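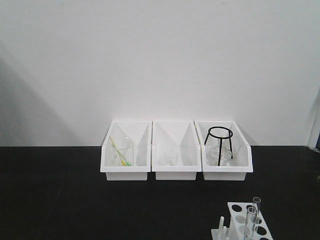 ok so room 315. glassware day. going to post as I go because otherwise I'll forget what I decided and redo it all in spring

Saturday, 30th December, building is freezing, heat's on the holiday schedule. wearing my coat. fine

for anyone new: 315 is the small prep room at Bindudness, next door to the teaching room (314). everything that doesn't have a home in 314 ends up in 315. has been that way since before me

the plan, written on the back of a Menach invoice at 7 this morning:
white bins against the wall on the black bench
glass sorted by size
stirring stuff goes with the big beakers
bench cleaned
home by lunch

not going to be home by lunch

the bins first. open top, high back, low slanted front so you can reach in without lifting anything over a wall. white plastic. I went back and forth on these since October and kept chickening out over the price

before that we had shoeboxes. actual shoeboxes. one said mens 11 on the end and that was "the funnel box" and people KNEW it as mens 11. "where's the small funnel" "mens 11"

retiring mens 11 today. small moment of silence

so. bins go shoved right up to the wall, sides touching. I tried them with gaps first, looked nicer, and every gap instantly becomes a place for a pen or a rubber stopper to fall down. no gaps

left bin = tall-ish beakers, and anything you stir with. middle bin = the short ones. that's the whole system so far

someone will ask about labels. yes. later. label maker is out of tape and the place I get tape is closed till tuesday

problem I did not see coming. clear glass in a white bin. you can barely see it!! put the little beaker in the middle bin, turned around to get the kettle, turned back and thought I'd lost it

it was right there. sitting in the middle of the bin. just a rim and a bit of shine

the left one's easier to spot with the yellow and green stick leaning in it. so now I'm wondering if every beaker should have something colored standing in it, like a flag

Marcus Obi (texting me from his couch, warm, eating) says line the bins with blue paper towel. which is annoyingly a good idea

counter point, paper towel in a bin of glass = people leave wet glass on it = gross paper towel by wednesday

he says felt. I say who is washing the felt Marcus

no reply on who is washing the felt

moving on. inventory. I am NOT doing a full inventory, I want that on the record. I'm checking the one sheet we have, which is from whenever Gralness did the equipment review

sheet says we own 255 pieces of glass. that's including droppers though, whoever typed it put the droppers in with the beakers so the number is useless

also lists "misc rod (bent)". we have a bent rod? for what

update found the bent rod. it's holding the window open in 314. leaving it there, it has a job

ok things I'm throwing out, speak now:
chipped beakers, all of them, I don't care how small the chip
the cracked tray
rubber tubing that's gone sticky
the jar labeled SALT? with the question mark

nobody eats or drinks or tests anything from the SALT? jar. it goes in the proper disposal box and I'll fill out the form. please stop putting question marks on things and walking off

chipped ones wrapped in newspaper, then taped, then marked BROKEN GLASS on two sides. if you've ever taken out the trash here you know why two sides

reply to the person asking why not just use the cabinet: the cabinet in 315 has doors that open onto the sink. you can have a cabinet door open or you can have a person at the sink. pick one. so the cabinet's going to be paper goods and gloves, stuff you get out once a week

and glass you use every class should be at hand height where you can see it. (see it. ha. ok)

also asked: why not wire racks. we had a wire rack. droppers fell through the wire rack

lunch was a granola bar out of my coat pocket, no idea how old

bench now. been putting this off

it's the black top and it shows EVERYTHING. dust, fingers, dried water, the ghost of every cloth that ever touched it. white counter would hide half of this. I'd still take the black one, you can find a dropped glass bit on it way faster

first pass I used warm water and dish soap. looked great wet. you know what's coming
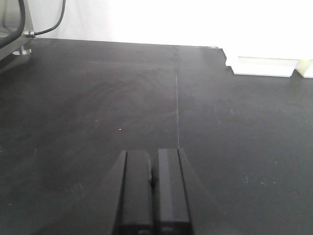 bench in 315, smears and all, seam down the middle

all those gray swirls over to the left. arcs. like someone was practicing cursive

I think it's soap. too much soap and not enough rinse, that's my guess anyway. Marcus says it's the cloths, he thinks they were washed with fabric softener at some point and now they leave a film. could be both

the laundry bag for the cloths goes to Karam every other week with the aprons and I've never once asked what they wash them in. emailing them. adding to list

second pass plan: plain water, new cloth, one direction only. no circles!! I always do circles. my mother did circles

then dry cloth right after, before it sits. on a black surface if you let it air dry you may as well not bother

also that seam. where the two panels meet. it's a thin pale line and it runs from the wall all the way toward you. can't decide if it's just the edges showing lighter or if there's stuff down in it

did a bit of it with a toothpick. got... something. gray. not telling you more than that

don't use a knife in the seam. don't use a metal anything. toothpick or the corner of an old plastic card, and go along it, not down into it

whoever answers for furniture here, is it supposed to be sealed? 314 has the same bench and I'm pretty sure that one has a bead of something clear in the joint. if you spill on ours where does it go. I would like to not find out

crouched down and looked underneath with my phone light. dry as far as I can tell, lot of chewing gum though. grow up

scraping gum was not on the invoice. added it to the invoice so I could cross it off

ok second pass done on the right half. better. it's a lot better. still a little dusty looking if you get down low with the light behind it but who's looking at a bench like that, except me, today

left half needs a third go, will do it after the cloths situation is sorted. not using the soft ones again

back to bins for a sec because I keep changing my mind

do the short beakers really need a whole bin? middle bin looks so bare with just the one little one in there while I wash the rest. but if I double up, things get stacked, and stacked glass is how we get chipped glass is how we get me in here in a coat on a Saturday

so no stacking. new rule. one layer. if it doesn't fit in one layer we own too many

asked for opinions, got the following:
"by volume"
"by who uses it"
"by vibes"
"you should be at home"

going by volume. big left, small toward the middle, and if you're holding a beaker and can't tell which bin, it's the left one

stirring rods standing up IN a beaker vs lying flat in the bin. I like standing up. you grab it by the end nobody's touched, it doesn't roll. only downside is a long one in a light beaker could tip it. so heavy beaker for the rods, do not swap it for a lighter one because it's "prettier", you know who you are

someone asked what the bins cost. they were sold in sets of 4 and on sale and I'm not saying more until the receipt clears. they wipe clean, they sit a bit up off the counter on a narrower foot so the front lip isn't sitting in any puddle. happy so far. ask me in june

things I haven't done, being truthful:
labels
droppers (all of them)
left half of bench
felt, whose washing it
the drawer. we don't talk about the drawer

ok one thing about the drawer. opened it. it has almost nothing in it but rubber bands and a takeout menu for a place that closed. closed it again. january problem

new tape on the floor by the door so the broken glass box always lives in the same spot. please put it back ON the tape

also whoever borrowed the tall drying rack from 315 for 314, it's fine, just bring it back before classes. I need somewhere to put wet glass that isn't the bench I just spent two hours on

currently drying on a towel on a chair. real professional setup

Marcus update: he'll come in tuesday and do droppers if I stop texting him about smears. deal

he also wants to try vinegar in the water for the third pass. half cap in a bucket. I've never had luck with vinegar on black anything but he's the one coming in tuesday so it's his elbow

I'd test it in the back corner by the wall first. Marcus if you're reading. back corner. FIRST

Karam auto reply says they're out until the 3rd. so no answer on the softener

for people doing this in their own rooms, what I'd do differently: wash the bench before you put the bins down. I did it after. so there's a strip right behind them that I have not cleaned and now I know about it

going to pretend I don't know about it

nope. moved them. cleaned the strip. put them back. took three minutes, why was I like that

hands are prunes. feet are ice. locking up 315

if you come in before tuesday the wet stuff on the chair is clean, leave it alone. and definately don't put anything in mens 11, it's in the recycling

oh and I left my mug in 314. if anyone's in tomorrow can you rinse it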